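The Prorell Ribbed Knit in Burgundy

Lirberg Knits / Sweaters / Everyday ribs

$101, free returns for 39 days

Hi, Llinos Bellis here. I pick the knits for our little shop and I write these pages myself, so if this one wanders a bit you know who to blame. The Prorell is the sweater I get asked about more than anything else we carry, and burgundy is the color that sells out first (we ran dry last September and I heard about it for weeks!).

It's a fine-ribbed pullover with a crew neck and long sleeves, close fitting but with plenty of give. The ribs run up and down the body, and they're narrow, much narrower than on the chunky fisherman kind of sweater. You can wear it under a blazer without feeling stuffed, or on its own with jeans, or over a collared shirt if the shirt isn't too bulky in the sleeve. I've done all of those in the same week.

About the color

Burgundy means a lot of different things to a lot of different shops. Ours is dark. It sits closer to red wine than to cherry, and in the evening under a warm lamp it can look almost brown. If you want a bright red, please go look at the Rundeo cardigan, which comes in a proper tomato shade and will make you much happier. People who buy the Prorell tend to be the ones who wear a lot of navy and gray and want one thing in the drawer that isn't either of those.

It goes with more than you'd expect. Camel, olive, denim, cream. I wasn't sure about it with black, but a customer sent me her outfit and I've been copying her ever since.

What it's made of

The yarn is a merino and cotton mix spun for us by Głowacki, a small mill we've been buying from for seven years. The cotton keeps it from getting too hot indoors, and the wool gives it the spring that pulls the ribs back in after you've had your elbows on a desk all day. There's no shiny finish on it. It's soft from the first wear, though I think it gets nicer after a couple of washes – mine is on its third winter and I like it more now than I did new.

Will it pill? A little, under the arms and wherever your bag rubs. Any soft knit will. A sweater comb takes care of it in a few minutes, and it calms down a lot after the first season.

Sizing

We make it in six sizes, XS to XXL. The rib stretches, so it may look alarmingly skinny when you take it out of the bag. Put it on before you panic! If you like it snug, buy your usual size. If you want to layer a shirt underneath, or you just don't like fabric sitting close to your stomach, go up one. I'm between a medium and a large in most things and I wear the large.

The sleeves are on the long side. I turn the cuffs back once, my sister pulls hers down over her hands, and the tall people who write to us are thrilled. The body hits at the hip on most of us, and it doesn't ride up when you reach for a shelf.

How it stores

Fold it, please. I know hangers are quicker, but a ribbed knit this soft will grow at the shoulders and you'll get those two little bumps that never quite steam out. My way is to lay it face down, bring the sleeves across the back, fold the sides in a touch and then fold it up from the hem. Flatten it with your palm as you go. The bed is the best place to do it, you get so much more room than on top of a dresser.

It comes out as a soft rectangle with rounded corners, and with the ribs running down toward the front fold it's easy to see if you've got it straight. Don't fuss over getting it perfect. If a bit of the knit pokes out at the side, tuck it under or leave it, it makes no difference to the sweater. The folded layers have some thickness to them, so I wouldn't squash it at the bottom of a tall pile for months on end.

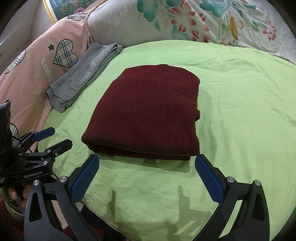

Washing it

Cold water, wool cycle, inside out, with a detergent meant for wool. Or by hand in the sink if you have the patience, which I mostly don't. Wash it alone or with other darks the first couple of times. A color this deep can let go of a little dye early on, and I'd hate for it to find your white socks.

Don't wring it. Roll it up in a towel, lean on the towel, then lay the sweater flat somewhere out of the sun and nudge it back into shape while it's damp. Mine takes a day, sometimes a bit longer in winter. No dryer, ever, not even on low. I tried it once with an old sample and it would now fit a large teddy bear.

You also don't need to wash it as often as you think. I let mine air over the back of a chair overnight and get over 7 wears out of it before it sees water.

A few things people ask

Is it itchy? Not to me, and I'm fussy about necks. If plain merino bothers you, you may still find this one fine because of the cotton, but try it on bare skin at home before you take the tag off.

Is it see-through? Not in burgundy. The cream version shows a dark bra if you stretch it, so wear something close to your skin tone under that one.

Does it travel well? Yes! Folded or rolled, it takes up very little of a bag, and the creases drop out if you hang it over a towel rail while you shower. That's the only time I'll let you near a rail with it.

Can I get it mended? Send us an email with a picture of the hole. We keep leftover yarn from each batch and will mail you a length for nothing, or we can do the darning here for the cost of postage. Snags can usually be pulled through to the inside with a crochet hook, so don't cut them.

Ordering

Orders in before 2 p.m. go out the same afternoon. The sweater ships folded in a paper bag inside a cardboard mailer, with a small card of matching yarn pinned to the care label. If the size is wrong, send it back unworn with the tag on and tell me which one you'd like to try next. Restocks of burgundy in medium and large go to the waiting list first, so add your email if yours is showing as sold out.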